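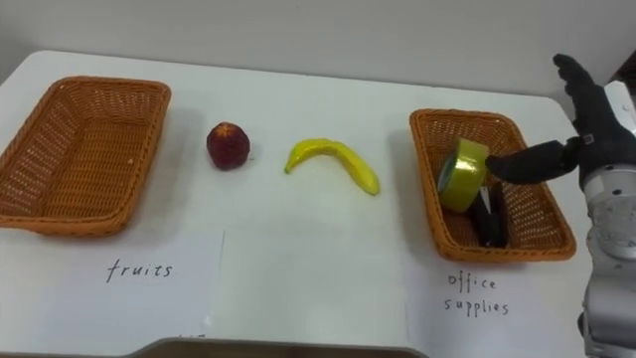
# Arrumação de março, sala de reuniões da Kilar

Em março decidimos que a mesa branca do segundo andar ia deixar de ser o sítio onde as coisas vão parar. O método escolhido foi o dos cestos de vime, dois, com etiquetas escritas à mão. A Nataša Trajkovski propôs imprimir as etiquetas com o logótipo. A impressora, como de costume, tinha outras ideias.

**A regra.** Fruta no cesto da fruta, material de escritório no outro. Parece pouco para uma regra, mas a ata da reunião em que foi aprovada tem 4 páginas e um anexo sobre tangerinas.

**O inglês.** A etiqueta diz "fruits" por respeito aos colegas da Halow, que partilham o andar connosco e comem a maior parte das bananas.

**O cesto da fita-cola.** Bem afastado do outro, do mesmo vime. A fita amarelo-esverdeada vive ali por decisão superior e é proibido levá-la para a sala 283 — isto é com vocês, contabilidade. 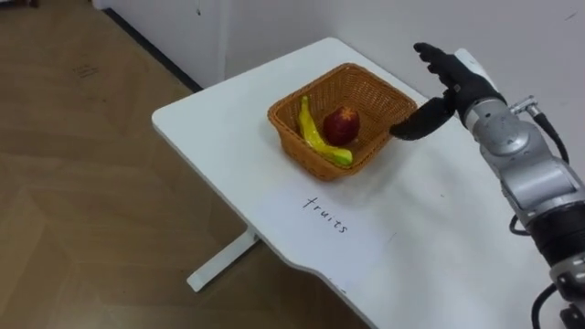 *Banana e maçã no cesto, com a etiqueta por baixo.*

**Próximo episódio.** O armário da sala 434, onde há cabos de aparelhos que já ninguém se lembra de ter comprado. Quem quiser salvar alguma coisa tem até às quatro da tarde. As canecas da Baran ficam, infelizmente.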